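買い置きという、ささやかな安心について

戸棚に食べものが少し余分にあるだけで、人はずいぶん穏やかになれるものだと、この頃しみじみ思います。

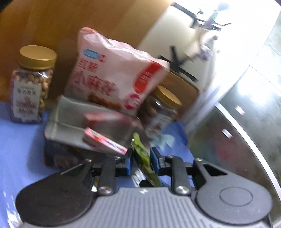 祖母の戸棚

祖母の家の台所には、天井まで届く古い戸棚がありました。開けると乾物と砂糖の混じった匂いがして、袋菓子やら麺やらが、いつ買ったとも知れず奥のほうまで詰まっているのです。母はそれを見るたびに、また同じものを買って、とため息をついていましたが、子どもの私には宝の山でした。夕方の4時になると祖母は手を突っ込んで、あてずっぽうに一つ取り出してくれる。何が出てくるかわからないあの間合いが、今でもなつかしくてなりません。

余らせるのは悪いことか

近頃は、必要な分だけを必要なときに、という暮らし方がよしとされます。冷蔵庫の中身を携帯電話で管理している友人のウーランさんなどは本当に見事で、無駄がひとつもありません。私も真似をして、9月のひと月だけ買い置きをやめてみました。たしかに出費は減りましたし、戸棚はすっきりして、拭き掃除も楽でした。

けれども、急に人が訪ねてきた晩に、出せるものが何もないのです。お茶だけをすすりながら、どうにも落ち着かず、話まで短くなってしまったような気がして、あとで少しさびしくなりました(お客さまのほうは、何とも思っていなかったかもしれませんけれど)。

もちろん、食べきれずに捨てるのはいけません。祖母だって、期限の過ぎた缶詰を前に、ばつの悪そうな顔をしていたものです。それでも私は、家の中に少しばかりの「余り」を許しておきたい。誰かが来るかもしれない、雨で出かけたくない日があるかもしれない、そういう先のことへの気づかいが、あの雑然とした棚には詰まっていたように思うのです。

祖母は91まで生きて、最後の年まで買い置きをやめませんでした。私の戸棚にも、また少しずつ袋が増えています。先日は2000円で収めるつもりの買い物で、ついお煎餅を二袋も足してしまいました。一袋はウーランさんが来たときに開けるつもりです。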